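Marchal Road disturbances

The Marchal Road disturbances were a series of street clashes in the port town of Pestudby that began on the night of 23rd May and ended before dawn two days later. Two people died and several shops on the lower part of the road were burned. The disturbances led to changes in how the town's police handle public gatherings, most of which remain in force.

Background

Marchal Road runs from the harbour gates to the old Mimden cannery. When the cannery closed, many of its workers stayed in the company houses at the northern end under short leases. Notices to leave were delivered in the autumn, withdrawn, and delivered again in May. A tenants' march was planned for the Tuesday evening. The organisers had told the police of the route but had not been given a reply in writing.

Events

The march set out from the cannery at dusk with 500 people, by the organisers' count. It was peaceful as far as the Inudness Street crossing, where officers had placed a line of vehicles across the road. Accounts differ on what followed. The police report says bottles were thrown from the back of the crowd. Several marchers told the later inquiry that officers moved forward first, without a warning.

Fires were lit in rubbish bins shortly afterward and spread to a hardware shop and the chemist beside it. One man died of smoke inhalation in a flat above the hardware shop. A second man was struck by a reversing van in a laneway and died in hospital the next morning. The neighbouring suburbs were quiet throughout, and the ferry ran to its normal timetable.

On the second night smaller groups gathered near the harbour gates. Rain and a heavier police presence kept numbers down, and the barriers were lifted early on the third morning.

Inquiry

A town inquiry opened in July and sat in the Inudness Street hall. It heard that radio messages between the two police teams had not been received — one team believed the march had been called off. The inquiry found that the barrier had left marchers with no clear way out, and that neither death was caused directly by an officer. It recommended written replies to all march notices, a marked exit at every barrier and a shared radio channel.

Charges against most of those arrested were dropped. The leases on the cannery houses were extended the following year.
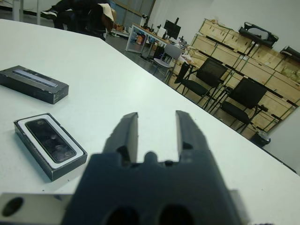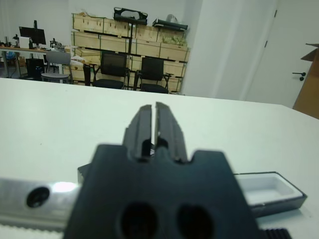
Readers' notes

The article should say that the ferry did stop on the second night, from the last evening sailing until morning. I was living at the harbour end and had to stay with my sister in Mimden. The rest matches what I remember, including the rain.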